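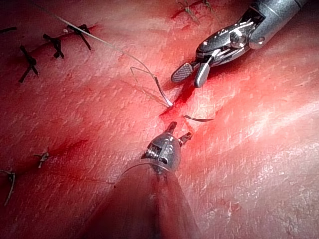
Section 2 of the Tredolach guide covers closing a short, straight incision with interrupted stitches, using two instruments. Read all of it before you begin. Keep the incision and both sets of jaws in view for every stitch. With the needle partway through the tissue, the needle driver stays open just above the incision and the second instrument faces it from the other side, with the needle in the gap between them. Check this spacing before you close either set of jaws.

Placing and tying the stitch

1. Hold the curved needle in the driver, away from the tip. Do not grip the point.

2. Enter the tissue at a right angle and turn the wrist to follow the curve of the needle. Do not push straight ahead.

CAUTION: If the needle meets resistance, stop and back it out along the same curve. Forcing it can bend the needle or tear the edge of the wound.

3. Take hold of the needle on the far side and draw the thread through. Leave a short tail.

4. Tie the knot and tighten it until the edges meet — no further. Edges that turn white are too tight.

5. Cut the thread, leaving short ends. Move to the next stitch and work toward the open end of the incision.

Note: Short ends may point in different directions around a group of knots. A longer strand, such as the wavy one running up from the knots here, can be trimmed to match the others.

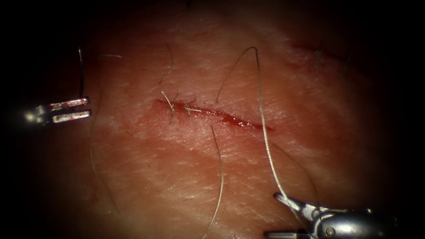
Changing the thread

1. Open the jaws and move both instruments clear of the tissue.

2. Record the length used on the Lelden log sheet.

3. Load a new needle and thread — part 526 in the supply list — and return to step 1 of the previous procedure.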